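**Ticket 171 -- left gripper loses width reading partway through a session**

Opened by: Kojo Essien
Assigned: Faustine Texier
Status: open, workaround in place
Rig: handheld pair, Werkard encoder boards, Arkholm logger on the laptop

**Problem**

Left unit reports jaw width fine for the first stretch, then the value freezes. Jaws still move, trigger feels normal. Logger doesn't complain, just writes the same number over and over. Right unit never does it.

Started after I reprinted the finger mounts. Might be coincidence.

**Tried so far (Kojo)**

- Restarted logger. Comes back, freezes again after 11 minutes.
- Swapped USB ports left/right. Fault stays with the left unit, so not the laptop.
- New cable, the short one from the shop drawer. Same.
- Reflashed the board. Same. Lost my calibration doing it, so save yours first.
- Tightened all the linkage screws. No change, and now the action is a bit stiff. Backed them off a quarter turn.

**Faustine, Friday 9:40**

Can you log raw counts instead of width? If raw is frozen too its the board or the magnet. If raw moves and width doesn't, it's the filter in the logger. Ignacio had that in the spring, the filter drops anything that jumps more than 20 counts and then never recovers.

Also which finger mounts, the old file or Rhydian's?

**Kojo, 12:15**

Rhydian's. Raw log attached to the shared folder.

Raw is NOT frozen. It jumps. Sits near 700 with the jaws open, then one big spike, then carries on normally. Width freezes at exactly the spike. So filter, plus whatever makes the spike.

**Faustine, 12:30**

OK two bugs then. Filter first. In the logger config set `hold_on_reject` to false and add a reset after five rejects. Daichi has a branch with this allready, ask him before you write your own.

For the spike -- look at the magnet. If the mount is proud of the pivot it can lift when the jaws hit full open. Do a run at home with soft stuff to grab, lots of full opens, and note when it happens.

**Kojo, 18:50**

Pulled Daichi's branch. Ran it on the bed with plastic containers, both units. Only cared about jaws at full open.
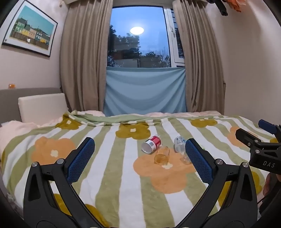 *Left jaws wide open over the containers on the striped blanket, second gripper at right.*

Results:

- Width no longer freezes. Recovers after the reset every time.
- Spikes still there in raw. Only at full open, never mid travel.
- Pressing on the magnet cap with a thumb while opening = no spike. Let go and it comes back.

So magnet is lifting. Caliper says the cap recess in the new mount is shallower than the old one. Rhydian, did you change that on purpose??

**Rhydian Prothero, 19:20**

No, sorry. Scaled the part for shrink and the recess went with it. Fixed file going up tonight, filename ends in _b. Print it flat, pivot side down, no supports in the recess or you'll be picking at it for an hour.

**To do**

- [x] Filter reset, Daichi's branch
- [ ] Reprint left mount from _b file
- [ ] Redo calibration on left after reprint
- [ ] Check the right one, it has the old mount so shoud be ok
- [ ] Daichi to merge

Workaround til then: dab of tape over the magnet cap, don't slam it to full open. Leaving this open until the reprint has done a full session.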